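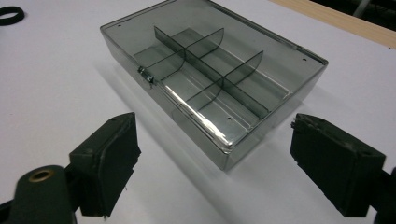 Graue Kunststoffbox, weißer Tisch.

28.07.2020

Werkstattbuch, Papier und Einband

Kleisterreihe fortgesetzt. Stand von letzter Woche: Weizenstärke allein wird auf dem dicken Bezugspapier zu schnell fest, mit zu viel Methylcellulose rutscht der Rücken beim Anreiben weg. Die Mischung zwei Teile Stärke, ein Teil MC liegt dazwischen und ist bisher die einzige, mit der ich ein ganzes Deckelpaar ohne Nacharbeit beziehen konnte. Heute dieselbe Mischung noch einmal angesetzt, diesmal mit der Stärke von Marikar, weil die alte Tüte leer ist.

Ansatz: Stärke über Nacht in kaltem Wasser quellen lassen, am Morgen abgegossen, auf 400 ml mit frischem Wasser aufgefüllt. Bei kleiner Hitze gerührt, bis die Masse glasig wurde, danach noch 17 Minuten weiter. Durchs Rosshaarsieb gestrichen, zweimal. Die Marikar-Stärke klumpt weniger als die alte, braucht aber deutlich länger, bis sie klar wird. Beim ersten Durchgang durchs Sieb blieb fast nichts zurück. MC getrennt angerührt und kalt eingearbeitet.

Geruch neutral. Kein Konservierungsmittel zugegeben, der Rest kommt Ende der Woche weg.

Probestreifen

Vier Papiere, jeweils längs und quer zur Laufrichtung:

Borkthorpe Bütten, naturweiß
Borkthorpe Bütten, dunkelblau
Ziso-Papier, dünn
Clillitz Vorsatz, cremefarben

Das naturweiße Bütten dehnt quer stark, längs fast gar nicht. Nach dem Anschmieren muss es liegen bleiben, bis es sich nicht mehr rollt, vorher hat es keinen Sinn, es auf die Pappe zu bringen. Beim dunkelblauen dasselbe, dazu färbt es ab. Zwischenlage aus Silikonpapier war nach dem Pressen bläulich. Für den Auftrag heißt das: Löschkarton nach dem ersten Einlegen wechseln und nicht wiederverwenden.

Ziso-Papier macht mir mehr Sorgen. Der Kleister schlägt durch, und zwar auch dann, wenn ich die Pappe statt des Papiers anschmiere. Auf der Schauseite bleiben matte Flecken. Mit dem dickeren Ansatz von letzter Woche war es besser, aber nicht weg. Nächster Versuch: Kleister noch einmal eindicken, Papier vorher leicht feuchten, mit dem breiten Japanpinsel in einem Zug. Wenn das auch nichts bringt, wird das Papier hinterklebt, dann kostet es eben einen Tag mehr.

Clillitz Vorsatz unauffällig. Liegt glatt, kein Durchschlag, Farbe bleibt. Könnte ich für die ganze kleine Serie nehmen, es sind noch genug Bogen im Schrank.

Auftrag 3946 (Kirchenbuch, Halbleder)

Block ist geheftet und hat das Wochenende in der Presse gestanden. Rücken abgeleimt mit reinem Stärkekleister, gerundet, Fälze abgepresst. Die Rundung ist am Kopf etwas flacher als am Schwanz. Vermutlich liegt es an den ersten beiden Lagen, die sind im Falz mehrfach mit Japanpapier ausgebessert und tragen auf. Mit dem Hammer habe ich nur wenig nachgeholfen, das alte Papier ist im Falz mürbe und ich will dort keine neue Bruchkante.

Kapital: Handumstochen über Pergamentkern, rohweiß und braun, wie am alten Band noch zu sehen war. Kopf fertig. Schwanz angefangen und wieder aufgetrennt, der Faden war zu locker geführt und die Perlen saßen nicht auf der Kante. Morgen neu, am Vormittag, solange das Licht gut ist.

Karabo Mtshali hat sich den Block angesehen und meint, die zweite Bundreihe sitze eine Spur zu tief. Nachgemessen, stimmt. Abweichung zum alten Rücken 2 mm. Am Leder wird man es sehen, wenn man beide Bände nebeneinanderstellt. Umheften kommt nicht in Frage. Wir haben uns geeinigt, die Bünde mit Lederstreifen aufzufüttern und die Höhe dabei auszugleichen. Karabo schneidet die Streifen, ich schärfe sie.

Zum Leder: Die Ziege aus der Lieferung vom März ist im Narben gröber als das Muster, nach dem bestellt wurde. Für die Ecken geht es. Für den Rücken habe ich das Stück aus der Nackenpartie zurückgelegt, dort ist der Narben feiner. Auf die Rückseite mit Bleistift die Auftragsnummer geschrieben, bitte nicht für etwas anderes zuschneiden.

Schärfversuch am Abfall: Das französische Messer zieht Fasern, gehört abgezogen. Mit dem englischen ging es sauber, Kante auf Null auslaufend, auch an den Einschlägen. Stein war hohl, vor dem Abziehen plan geschliffen.

Presse

Die Spindel der großen Stockpresse läuft wieder schwer, auf dem letzten Drittel ruckt sie. Gewinde ausgebürstet, altes Fett herausgeholt, neu gefettet. Danach besser. Der untere Pressbalken hat links eine Druckstelle, die sich auf dünnen Deckeln abzeichnet. Bis er abgerichtet ist, immer ein Pressbrett plus Filz unterlegen.

Klima in der Werkstatt am Nachmittag zu trocken, die bezogenen Probedeckel haben sich alle nach außen gezogen. Gegenkaschierung ist noch nicht drauf, also für sich kein Fehler. Trotzdem: Bretter beschweren und bis morgen früh nicht anfassen. Feuchte Tücher über die Leine gehängt.

Offen

Kapital am Schwanz neu stechen
Bünde auffüttern (mit Karabo)
Ziso-Papier, dritter Versuch, dicker Ansatz
Löschkarton nachbestellen, der mittlere Stapel ist fast durch
Silikonpapier ebenfalls
Pressbalken abrichten lassen, vorher fragen, was es kostet
Pappe 2,5 mm zuschneiden, Laufrichtung anzeichnen, letztes Mal vergessen

Nachtrag, abends: Der erste Streifen Bütten naturweiß ist durchgetrocknet. Haftung gut, beim Abziehen reißt die Pappe und nicht die Klebung. Blasen keine, nur an der Querprobe eine Falte an der Kante, da habe ich beim Anreiben zu weit außen angesetzt. Die anderen Streifen fühlen sich noch kühl an, Beurteilung morgen.

2 Kommentare · 17 Mal geteilt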